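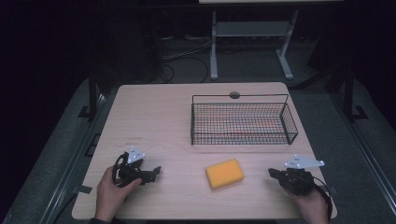

Sponge and wire basket on the table, September.

Fielding notebook, September, 4:20 pm

Ashok wants us to say that the Brercombe middle infield was the best in the league before the war. I'm not there yet. Went back through the scorebooks Wanda typed up and the double play totals are fine, but they leave out how many runners were on first to begin with. Brercombe's pitchers walked everybody. Of course they turned a lot of them.

Tried a quick correction: double plays per 200 runners on first with fewer than two out. The gap between Brercombe and Orellana mostly goes away. Renato says I picked the cutoff to make it go away. Fair. Reran it with 300 and got the same order, except Skoso moves up a place, and I don't trust Skoso's books anyway. Whoever kept score there gave the second baseman assists on plays that can't have gone near him.
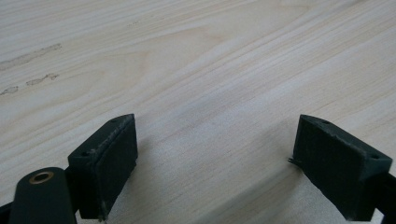

The 62 games with full play-by-play are the only ones I'd put in print. For the rest we have a line score and a newspaper man who liked the shortstop. "Lightning pivot" shows up in three reports, all by the same writer. I don't count that as evidence of anything.

Mercedes asked about the story that the two of them quit talking after a fight over cab fare. Earliest version she can find was printed long after both had retired. Could be true. Leave it out of the draft until somebody finds it in a paper from the time.

To do:
Julián to check the Skoso assists against the box scores, not the summaries.
Ask Wanda if "DP" in the spring pages includes the exhibition games. If it does, my rate is wrong too.
Ashok still owes me his list of ground ball pitchers. He says it will settle the matter. It covers one season.

Didn't get to the catchers.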